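List: Lamadance table displays and small props
Subject: Re: tree too high for the shelf, and long boxes
Date: May 27, 2022

Hello all,

I answer inside the message, I hope this is readable for everybody.

> I bought an artificial cherry tree from Plarkis for our spring table.
> It is nice but the crown is very wide and I do not know where to
> put it so that people can still use the table. In the middle it
> takes all the place.

Put it in a back corner. I tried the middle also, the first year, and after two evenings I moved it. In the corner the crown can go over the back edge and the working part of the table stays free. I prefer the back left, but this depends on where your window is. If the crown leans a little to one side, turn the base until it leans along the table and does not hit the wall.

Please check the base before you leave it alone. Mine is a square one and heavy enough, but the crown of these trees is large compared with the trunk. If you have doubts, use double-sided tape under the base. On a painted table top the tape can take paint with it when you remove it, so test a small piece first.

> Does the color of the table matter? We have a white one, and
> everybody tells me the blossoms disappear.

Yes, for pale pink it matters a lot. On white my tree looked gray. Dark green is the best I have tried, and it is also kind to cream and beige things which you put on it. Dark blue was good in the evening and too cold in the morning. I have not tried black.

> Last question, the long narrow boxes. Are they worth keeping? I have
> 13 of them from Roler and they do not fit in any cupboard.

Keep some of them. I use them for single branches, garlands, rolled paper and everything which must not be folded. The cream ones with raised edges are my favorite type because small parts do not roll off the top when you work next to them. The label strip on these goes yellow and you can hardly read it after some years, so write on the short end with a pencil. Then you can read it also when the boxes are stacked.

For the cupboard problem: I stand them upright behind a door, with a strap around the group. Up to 6 together is fine, more than this becomes unstable. Escobedo sells a narrow rack for tubes and posters which works also, but I find it expensive for what it is.

One thing about handling. Do not lift such a box from one end only, it bends in the middle. Hold it at one end and at the middle, and lay it down across the table, diagonally if the table is not deep. Then you have space on both sides.

And please do not store the tree itself in these boxes by pulling the branches flat. I did it one November and in spring I needed a full evening to open the blossoms again. A light cotton sheet over the crown is enough against dust.

If someone has a good method to clean the dark thin branches, I would be glad to read it. A dry brush takes off petals.
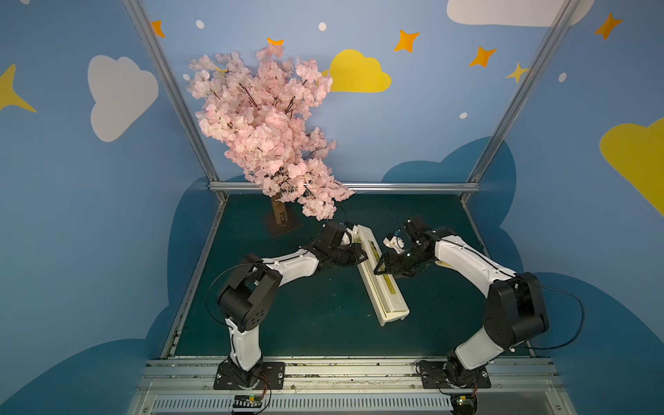 I tried a hair dryer on the cold setting also, and it moved the dust only from one branch to the next.

Greetings to all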